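Progress report on the Nernura bed-making project
Prepared by Fumiko Wada for Athina Kokkinos, Hinell Fund
Sunday, June 5, 2022

Dear Athina,

Thank you again for your patience with us this spring, and for the kind note you sent after the last call. I'm happy to say the demonstration work has found its rhythm. As you know, the idea is that one of us drives the arms by remote control through the whole job of putting a sheet on a bed, and the recordings are then used to teach the robot to do it without us.

Where we stand

We have now recorded 3,533 demonstrations. Of these, 1,000 are plain lifting and spreading of the sheet, which was the first target in our agreement, and 778 are corner work, which still has a way to go before it reaches its own target of 1,000. Corners are slow! The operator has to find the hem, pinch it and keep hold of it while the rest of the cloth goes wherever it likes, and I'd be fibbing if I told you we had all become good at it.

We record with grippers and also with the fingered hands, and we keep the wrist views along with the head views, because a raised sheet can fill a good part of what the head sees.

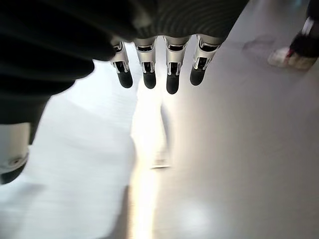
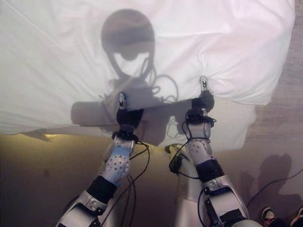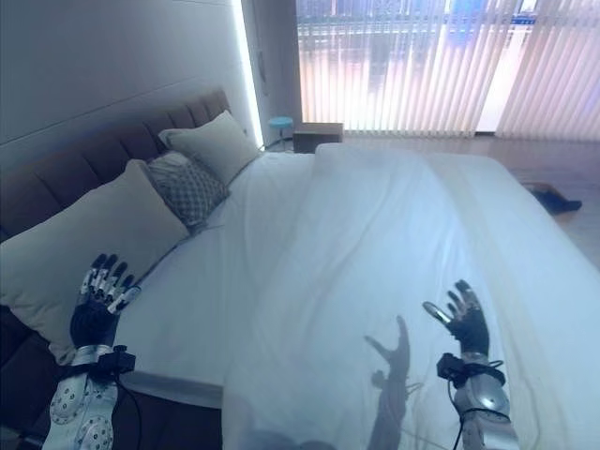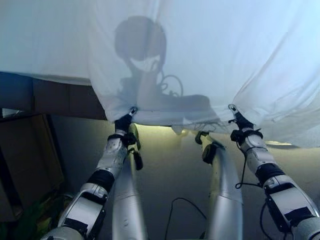
What we have learned

Daylight matters more than we had planned for. Shadows on white cloth confuse the early Vudar model quite badly, so we now record at different times of day and note the blinds and lamps in the log. New operators also do much better after a morning spent simply folding towels with the Tamiru controls, and we have made that part of the training.

Spending and next steps

We are within budget, apart from spare cables, which I will explain in the usual spreadsheet. Over the summer we'll finish the corner set and start on pillowcases, and I hope to have the first unassisted trials to show you in August. Do come and try the controls yourself if you're nearby. We would love to have you.

With warm thanks,
Fumiko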